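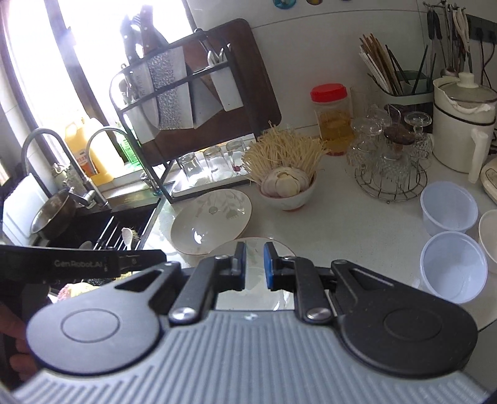
I am done saving the good dishes for company. I was raised in a house where the nice plates lived behind glass and came out for Thanksgiving and for the one great-uncle who scared my mother, and the rest of the year we ate off scratched plastic in a color I can only call old mustard. Those plates behind the glass were never even used enough to get a chip! So now I have my rule, and the rule is that whatever I like best goes on the counter where I can grab it. A shallow white bowl with a faint leaf pattern inside is a perfectly fine thing to eat cereal out of, standing up, in your socks.

I know the argument on the other side because I have had it with my sister for years. If you use the good stuff every day, she says, it stops being special. She has a point, a small one. When we were kids the sound of that cabinet door opening meant something was about to happen, and I do miss that a little. But I think what made those dinners special was the pie and the cousins and being allowed to stay up. I can't remember a single thing about how the plates looked with food on them.

What changed my mind for good was helping clear out my aunt's house in Galtwood last June. She had a full set of china, 86 pieces, most of it still wrapped in newspaper from the move before last. There was a gravy boat with the store sticker on the bottom. She'd had that set for 40 years, and she told me more than once (she's in a small apartment now, and very happy there, thank you for asking) that she was waiting for the right occasion. None of us had room for it. A dealer gave us less than we spent on lunch.

My neighbor Tshepo Ntuli thinks I've gone too far. He keeps six glasses up on a high shelf that he won't let me touch, and he's right about those, they were his grandfather's and you can't get more. Fine. I'm not telling anybody to put an heirloom in the dishwasher. I'm talking about the regular nice things, the ones you bought because you loved them in the store and then got nervous about the minute you got home. The candles you don't burn. The soap shaped like a shell – who is that soap for?

Yes, you'll break some. I dropped a serving platter on New Year's Eve, a real beauty, and I said a word and got the broom. I'd had it out most weekends for three years, for roast chicken and pancakes and once for a very ugly birthday cake. I would still buy it again tomorrow if I could find one.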